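Imprimir
Enviar por correo electrónico

Nota de prensa

Gurnberg abre en julio su campaña de preparación de mochilas con 315 lotes de ropa para las colonias de verano

La asociación Gurnberg pone en marcha en julio una nueva edición de su campaña de ropa para colonias, y este año lo hace con más manos, más espacio y muchas más chaquetas que nunca. La meta es preparar 315 lotes de ropa de abrigo para niños y niñas que van a pasar parte del verano en la casa de montaña de Nustley, donde las noches refrescan bastante aunque en la ciudad no se pueda ni dormir del calor.

Cada lote reúne una prenda con capucha, un pantalón cómodo y, cuando las existencias lo permiten, una camiseta de manga larga y calcetines. Todo se revisa, se dobla y se empaqueta en los dormitorios de la antigua residencia De Graaf, que durante estas semanas cambia por completo de aspecto: las camas sirven de mesas de trabajo, las mantas se estiran bien para apoyar la ropa y los pasillos se llenan de bolsas etiquetadas por tallas. ¡Es un gusto ver cómo avanza la fila!

La ropa procede de donaciones de familias, de pequeños comercios del barrio y de la tienda de segunda mano Skakico, que ha apartado 200 prendas de entretiempo desde el final del invierno. Hay de todo: forros polares, chaquetas finas, pantalones con cintura elástica (los favoritos de quienes pasan el día subiendo y bajando cuestas) y algún que otro chubasquero casi sin estrenar. Las prendas con manchas o con la cremallera rota se separan al principio y van al rincón de arreglos, donde se cosen botones, se cambian cordones y se refuerzan puños.

El método de plegado también tiene novedades. En ediciones anteriores cada prenda se guardaba por separado, y al llegar a Nustley había que buscar la pareja de cada chaqueta entre montones que se deshacían con solo mirarlos. Ahora el conjunto se prepara completo: se extiende la chaqueta con la capucha hacia arriba, se coloca encima el pantalón ya doblado y después se recogen las mangas y el bajo alrededor. El resultado es un paquete compacto que entra de una vez en la mochila y que el niño puede sacar sin revolver lo demás. En las pruebas de primavera se montaron así 60 lotes y el sistema gustó tanto que se ha adoptado para toda la campaña.

Conviene que la chaqueta quede lo más plana posible, con los cordones de la capucha por fuera, y que el pantalón no sobresalga por los lados. Las arrugas pequeñas no importan — esta ropa va a acabar sentada en la hierba —, pero un bolsillo con algo olvidado dentro abulta mucho, así que se vacían todos antes de empezar. Con las tallas grandes hace falta un poco más de paciencia y, a veces, un segundo intento.
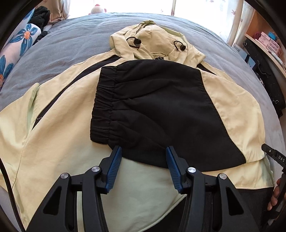
Texto: Equipo de comunicación de Gurnberg

El pantalón negro, de tacto suave y doblado en rectángulo, espera sobre una chaqueta con capucha de un tono verde amarillento muy claro, uno de esos colores que se distinguen enseguida en mitad de un prado. La combinación resume bien el tipo de lote que se busca: ropa sencilla, blanda y fácil de poner, que no obligue a pensar demasiado a las siete y media de la mañana.

Las donaciones se reciben en la entrada lateral de De Graaf, de 10.00 a 13.00 y de 17.00 a 19.30, durante la primera quincena de julio. Se agradecen sobre todo las chaquetas con capucha y los pantalones largos de tallas infantiles y juveniles, limpios y secos. No hace falta traerlos doblados, aunque sí conviene que las prendas que forman conjunto vengan en la misma bolsa. Este año no se recoge calzado, por falta de sitio.

También se puede participar en los turnos de plegado, de 2 horas cada uno, por la mañana o por la tarde. No se pide experiencia: al comienzo de cada turno se monta un lote entre todos y luego cada pareja sigue a su ritmo en su cama. Los menores pueden acudir acompañados, y de hecho son quienes mejor aciertan con las tallas. Para apuntarse basta con dejar el nombre en la hoja de la entrada o en el mostrador de Skakico.

Los lotes saldrán hacia Nustley a finales de mes, en cajas separadas por grupos de edad. Las prendas que no encuentren pareja se guardarán para la campaña de otoño, que volverá a necesitar abrigos, gorros y bufandas.

Imprimir
Enviar por correo electrónico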